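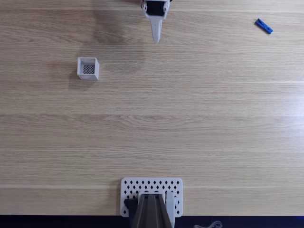
A small white open-topped container on a light wooden tabletop.

Families deserve a say in who visits the ward

Hospitals that care for children have long welcomed visitors who bring music, costumes, puppets and therapy animals. The Skarkham Children's Hospital Auxiliary supports these visits and has paid for many of them. It is our view, however, that the way they are arranged has fallen behind the way children are now cared for, and that the hospital should adopt a written policy before the winter program begins in October.

At present, a visiting group is booked by the foundation office and the ward is told the day before. Parents usually learn of the visit when the door opens. For many children this is a happy surprise. For a child who has had a poor night, or who is waiting to be taken to the operating theatre, a room full of cheerful strangers can be hard to bear, and it is harder still for a parent to turn them away in front of other families.

The Auxiliary surveyed 62 families last year. Most of them valued the visits. The most common request was for notice, followed closely by a wish that brothers and sisters be included. Young-sook Joo, whose son spent much of the spring on the surgical ward, wrote that he would have loved the Saturday puppeteers had he known to stay awake for them.

We propose that every family be asked at admission whether visits are welcome, and that the answer be kept at the nursing station where it can be changed at any hour. A card on the door would tell visitors whether to knock. Printing would cost $500 a year, and the Auxiliary will meet that cost.

There is also the matter of photographs. Sponsors understandably like to see what their money has done, and some donors of $2000 or more now expect a picture with a patient. Consent sought at the bedside, with the donor standing by, is given under pressure. It should be sought in advance by hospital staff, and a refusal should have no bearing on whether the child is visited.

Deok-su Byun, who coordinates the foundation's bookings, has cautioned that added steps may discourage smaller groups. We take the concern seriously. The Delley Players, who visit each month, already telephone the ward beforehand and have told us they find it no burden.

The hospital's board will consider the program at its next meeting. We ask that families be heard before it votes.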